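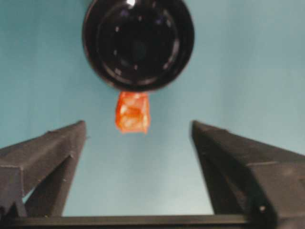

Orange on black, teal behind

Working out the VAT on a fuel receipt

Many till receipts from petrol stations show only the total paid. If the standard rate is 20 per cent, the VAT is one sixth of that total.

1. Find the total for fuel. Leave out food, car washes and anything else on the same receipt.
2. Divide it by 6. On a £43 fill-up the VAT is £7.17.
3. Write the VAT and the net amount (£35.83) in separate columns of your fuel book.

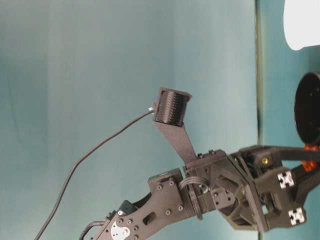 Page last changed: 5/14/18

4. Add the mileage. Note the start and end readings for each business trip, with the place visited – "Astby to Canddale, Okoro delivery" is enough.
5. Total the columns at the end of the month. If the March trips come to 553 miles, that figure goes at the foot of the page next to the fuel total.

Keep the receipts in date order with the book. Thermal paper fades, so copy or scan them early.

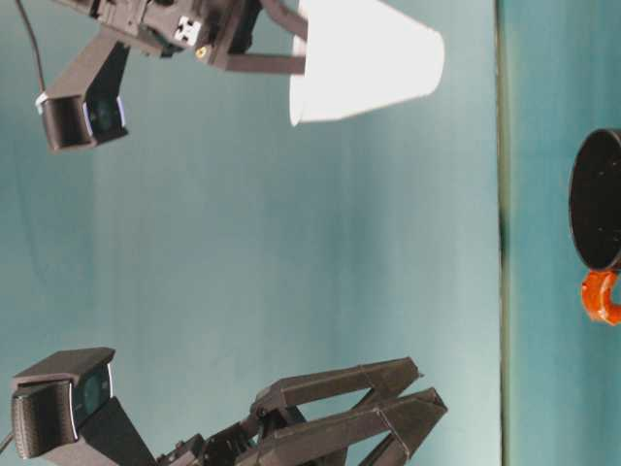

Why divide by six and not take 20 per cent of the total?
The total already includes the tax. Twenty per cent is charged on the net price, so the tax makes up 20 parts in every 120 of what you paid.

If the rate changes, the fraction changes with it.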